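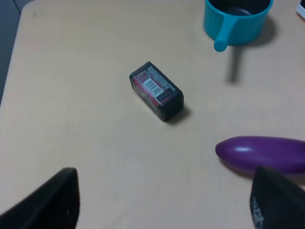 Grandavel Parents Board > Toys and Play > Loose 9-volts and the play kitchen

kettleblack26
Posted Thursday, 7:40 pm

I need a rule for batteries in our house and I would like to hear what other people do. My daughter is three. Her play food lives on the same table where I change smoke alarm batteries, sort mail and do everything else. Tonight I went to put the toy pot and the eggplant away and there was a 9-volt sitting with them. I don't know if it's a fresh one or one I pulled last weekend.

Two questions. Is a loose 9-volt a real hazard for a kid that age, or is it only the button cells I should worry about? And where do you keep yours?

---

Marlow_T
Posted Thursday, 7:58 pm

Button cells are the emergency. A 9-volt is too big for most three-year-olds to swallow, but the two terminals are right next to each other on the same end, so anything metal that touches both will short it. Keys, a paper clip, steel wool, foil. It can get hot enough to start a fire in a junk drawer.

Put tape over the terminals. Electrical tape or packing tape, either one. Then put it up high.

---

yipyard
Posted Thursday, 8:11 pm

I think people overdo this. We had 9-volts rolling around in a kitchen drawer my whole childhood and so did everyone on our street. Kids licked them on a dare. Keep the button cells locked up and don't lose sleep over the rest.

---

Marlow_T
Posted Thursday, 8:19 pm

yipyard, a drawer full of old 9-volts and loose screws is how my brother-in-law scorched a cabinet. It takes ten seconds to tape one.

---

Helge Myklebust
Posted Thursday, 8:34 pm

I did maintenance for an apartment building for 12 years, 26 units, and every alarm took a 9-volt. What I did: new ones stay in the package until they go in the alarm. Old ones get tape on the terminals the minute they come out, before I get down off the ladder. If a battery has tape on it, it's dead. If it has no tape and no package, I test it.

For testing you want a cheap multimeter. A fresh alkaline 9-volt reads a bit over 9. If it's down near 8 I don't put it back in an alarm. A toy can have it.

---

kettleblack26
Posted Thursday, 8:41 pm

The tape-means-dead rule is good, I'm going to use that. I don't own a meter. Is there any other way to tell?

---

Helge Myklebust
Posted Thursday, 8:50 pm

You can put it in an alarm and press the test button, but a weak battery will sometimes pass and then start chirping at 3 in the morning a week later. Get the meter.

---

dishpanhands
Posted Thursday, 9:02 pm

Different question. Why is the play food on the work table at all? We had the same mess until I got a Jovby bin with a latch lid and said the play kitchen goes in the bin before dinner. Pots on the bottom, food on top. My son does it himself now — he likes the latch.

---

kettleblack26
Posted Thursday, 9:10 pm

Because it's the only table we have. The apartment is small. She plays on one end and I work at the other, and by evening there is no "other end."

---

Kadir Ertürk
Posted Thursday, 9:27 pm

Same situation here, one table for everything. I would move the batteries before I tried to move the toys. The toys are going to come back to the table every day no matter what you do. The batteries only need to come out a few times a year. Ours are in a Visard case, the kind with a separate slot for each size, on the closet shelf above the coats. I do the alarms in September, after the kids are in bed, and the case goes straight back up.

I disagree with Marlow a little on tape. If each one has its own slot and nothing metal is in there with it, tape on the new ones isn't needed. Old ones, yes.

---

Marlow_T
Posted Thursday, 9:33 pm

Fair. I meant loose ones.

---

yipyard
Posted Thursday, 9:45 pm

Still think it's a lot of procedure for one battery. But fine, tape the old ones. Where is everybody taking them? I have a coffee can full and I was told alkalines can go in the regular trash.

---

Helge Myklebust
Posted Thursday, 9:58 pm

Depends where you live, so call your trash company. Some states don't allow it. Many hardware stores have a battery drop box, but read the label on the box first, because some take only rechargeables. And tape those before you drive anywhere with a coffee can full of them, especially if the can is metal.

---

yipyard
Posted Thursday, 10:04 pm

It's metal.

---

dishpanhands
Posted Thursday, 10:06 pm

Please go tape them.

---

kettleblack26
Posted Thursday, 10:15 pm

Thanks, all. I taped this one and put it on top of the fridge until I can get a meter. Kadir, does the Visard case lock or does it just snap shut? She can open anything that snaps.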